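Notes from the open day at the Enavex weather lab
Posted Apr 1, 2018

I went to the Enavex open day expecting to be sold something, and I was. The company makes a storm alert service for counties and school districts, and twice a year it opens its building outside Cotton so that people like me (I write a small newsletter on severe weather) can see where the warnings come from. The pitch is that they can flag a rotating storm 20 minutes before a tornado touches down. I have heard that number before from other companies, and I wanted to know what was behind it.

Florian Koller led the morning tour. He is a good speaker and he knows his storms. He covered wind shear, updrafts and why most supercells never produce a tornado at all, and he did it without talking down to the visitors. My trouble started with the slides. The 20 minutes came from a set of 178 storms, and I asked how many of those had been used to build the model in the first place. He said he would have to check. I am still waiting.

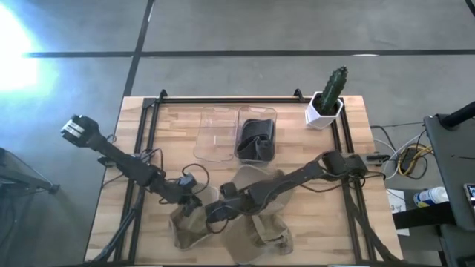 Can a radar see a tornado directly?
In most cases what it picks up is the rotation higher in the storm, and a forecaster has to judge whether that spin reaches the ground. When a tornado is close and strong enough, radar can also show debris that has been lifted into the air, but by then it is already doing damage.

That was the best part of the printed handout, and I wish the sales material had been as careful. The brochure by the door used "detect" and "predict" as if they meant the same thing.

After coffee we were split into groups. Mine went with Nii Quansah, who looks after the ground stations, and I got more out of him than out of the whole morning. He told us that a station on the Gowda road had been reading low on wind speed since January, and that they only caught it by comparing it with its neighbors. The fault was a worn bearing. I trust a network more when the person running it will tell me which part of it broke. 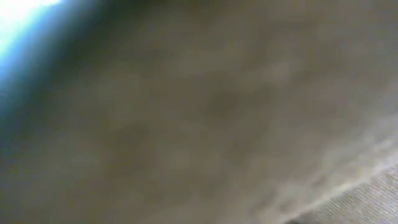

He also said the stations are some 5 miles apart at best, and much farther apart in the hills. A narrow tornado can pass between two of them and leave hardly a mark on either record. I asked whether customers are told this. He said it is in the technical appendix, which I have now read. It is on the second to last page.

The afternoon talk was by a partner firm, Luvetti, which sells sirens. I have less to say about it. They played a siren through a speaker in a room with a low ceiling, and it was loud. Someone asked about people who sleep through sirens or live too far out to hear them, and the answer was a phone app. Someone else asked what happens when the cell tower goes down. We moved on to the next slide.

False alarms got one line all day. If a county gets a warning every time a storm starts to turn, people stop going to the basement. I would like to see the number of warnings with no tornado printed right next to the lead time, in the same size type.
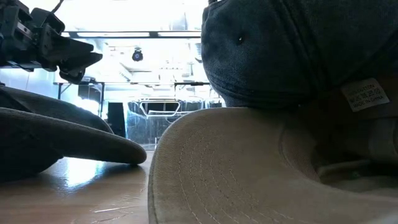
If you plan to go

Parking is free but the lot is small, and the overflow field was mud. The tour takes 2 hours with the talk on top of that. Skip the siren talk if you are short of time and ask to be put in the ground station group. Bring a sandwich, as lunch was crackers and a fruit tray that ran out early. Children are welcome, though there was little for them to do once the slides began.

I have written to Enavex asking for the storm list and the false alarm figures. If they send them, I will post them as they come.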